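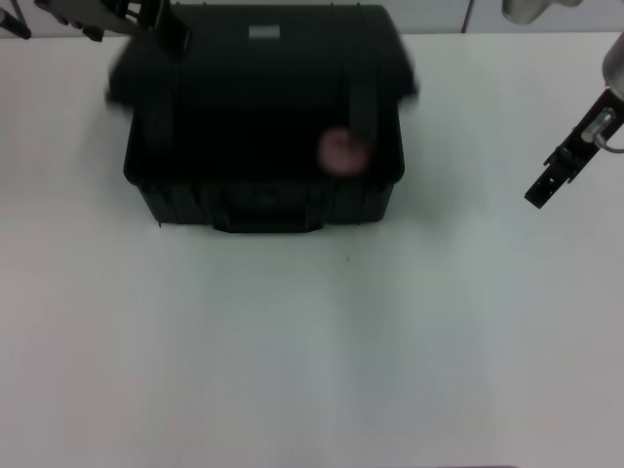 Gallardo: The Complete Series (Blu-ray Box Set)

Okay, I've been waiting to write this page for a long time. Gallardo is finally on disc, all of it, and I have copies in the shop right now. If you only know the show from the chopped-up version that used to run late at night, you are in for such a treat.

For anyone who missed it, Gallardo is the slow, sweaty crime drama set in the border town of Soltura, where a retired customs inspector gets pulled back in over one missing truck. That's the whole pilot. One truck! By the end of season two I was yelling at my TV and calling in late to my own store. I won't spoil the finale, but I will say I've watched the ferry scene more times than I'd like to admit and I still don't know whose side the sister is on.

What you get

All five seasons on 20 discs, 2448 minutes of show, uncut. The streaming version trimmed the cold opens on several season three episodes and swapped out a bunch of the music. The original songs are back here, including the one over the motel fight (if you know, you know).

The picture is a new transfer, and the night scenes are where I notice it most. The old DVDs turned everything after sunset into gray soup. Now I can see faces in the warehouse episodes, and the desert stuff looks gorgeous. There's still plenty of grain, so if you like your TV scrubbed smooth this may bug you. I like it.

Extras

Commentaries on the first and last episode of each season, a long making-of, deleted scenes, and a 133-page book with the full episode guide and set sketches. The commentaries are hit or miss. Season one is mostly people remembering lunch. Season four is terrific and worth playing straight after the episodes while they're fresh. The blooper reel is short and, sorry, not that funny.

Subtitles are in English and Spanish. The Spanish dialogue in the show keeps its English captions burned in, same as when it aired.

A few things to know before you order

This is Region A only. I've had emails from folks overseas and I really don't want you to get stuck with discs you can't play, so please check your player first. There's no digital code in the box either.

Kodudby, the label putting this out, made 1000 sets and says there won't be a second run. I can't promise how long mine will last. One per customer for now, please, and if they're still sitting here in July I'll drop the limit.

The book slides in pretty tight next to the disc trays. Pull it by the spine and go slow, or you'll bend the corners like I did on mine.

Shipping and pickup

Orders go out from Tratumville every weekday except holidays. Local folks can pick up at the counter, just choose "store pickup" at checkout and wait for the email before you drive over. Sealed sets can come back within two weeks. If a disc is bad, send me a note with the disc number and I'll get you a replacement.

Page updated 01/09/2023. In stock.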